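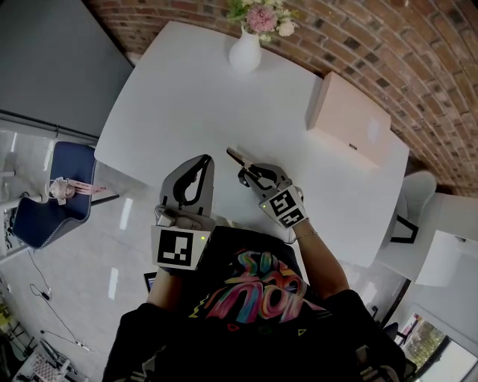
I was asked to put some pictures on the budget page, on the theory that people approve what they can look at. So this is the gallery for the handheld gripper purchase, covering what we want, what we have and what it costs to keep the two apart. Ademir Lopes did the spreadsheet. Complaints about the rounding go to him.

The first line item is a pair. Grippers are quoted singly, and both Gisero and Grenov will happily sell you one, but the work takes two hands and so does the budget. Gisero wants $3,148 for the pair with markers and mounts. Grenov came in lower, then remembered the mounts.

Spare finger pads are $328 a set. We put down 2 sets for the year, and Ademir put down a third in a column he labeled "November."

## Seen from the gripper

Black textured pads, set in a V, at the business end of all this money. The pads are the part we will be reordering. The gray body around them is supposed to outlast the lease. 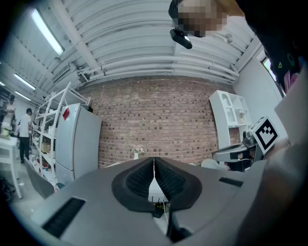 ## Still to decide

- **Cables.** Dunmore quoted $432 for a full set in lengths we didn't ask for. I have asked again, using a drawing this time.
- **Table.** Keep the white one. The catalog workbench from Titberg has drawers, a pegboard and a price that ended the meeting early.
- **Flowers.** Not a line item. Ademir checked.
- **Head-mounted unit.** One per operator or one to share? Sharing is cheaper — until two people want to work the same afternoon.
- **Service plan.** Gisero's covers everything except the pads.

Comments by the end of the month, please, preferably with a number in them.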